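Setting the jaws on a bench vice

A vice that has been dismantled for cleaning rarely goes back together square. The jaws close at one end first, thin stock slips at the other, and the screw gets blamed. In most cases the fault is in the seating of the jaw plates. The procedure below suits a plain-screw engineer's vice of the kind found in most home workshops, and takes an evening if the fixing screws come out without a fight.

Tools
Large flat screwdriver or hex key to suit the plate screws
Small engineer's square
Feeler gauges
Fine flat file
Wire brush, rag, paraffin
Light machine oil and general-purpose grease

Stripping and cleaning

Open the vice fully and support the sliding jaw with a block before it leaves the body. It is heavier than it looks. Take out the jaw plate screws next. If a screw will not turn, put a few drops of penetrating oil on the head and leave it overnight. Impact drivers work, but they also snap old screws, and drilling one out of cast iron is slow.

Mark each plate on the back before removing it: F for fixed, S for sliding, with an arrow for up. Plates that look identical have often worn differently. Mine came off a Clatarthorpe vice and had been swapped at least once, going by the punch marks.

Scrub the seats with paraffin and a wire brush. Swarf packs into the corner where the seat meets the ledge, and a single flake there is enough to hold a plate out of true. Run the file across each seat with no downward pressure. High spots will show bright. Take off only those. 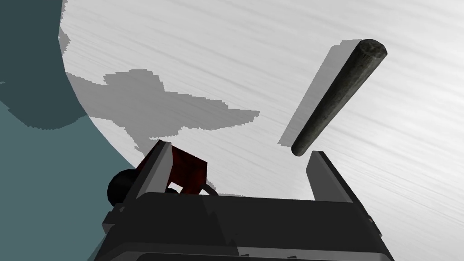
Parallelism should be checked at two openings, one nearly shut and one wide. With the jaws nearly shut, wear in the slide is hard to see; wound well apart, it shows as lean. Two upright plates with a wide gap between them, each tipped slightly in towards the other like the pair of dark gripper fingers here, would be useless for holding square stock, as contact would be made along the top edges alone. Stand the square on the slide and offer it to each face in turn, then try the feeler gauges at top and bottom. Write the readings down -- they are easy to muddle.

Correcting lean

If one plate leans, slacken its screws, slip a strip of shim behind the low side and retighten evenly. Start with the thinnest strip to hand. Brass shim is best, though a strip cut from a drinks can will serve for light work. Paper compresses and should not be used for a final setting.

If the sliding jaw lifts as the vice is tightened, shimming will not cure it. Look at the keep plate under the slide instead. Comfort Amegashie, who taught me on an old Odoi, set hers by nipping the bolts up until the slide dragged, then backing each off by a hair.

Lubrication

Grease on the screw and thrust collar, oil on the slide. Grease on the slide collects filings and turns to grinding paste. Wipe down and re-oil after 50 hours of use, or every October if the workshop is unheated.

Soft jaws

For aluminium, brass or finished timber, make a pair of slip-on covers from angle, 25 mm on each leg, cut to the width of the jaws. Deburr all edges. Leather can be glued to the inner faces with contact adhesive -- trim it flush once the glue has set.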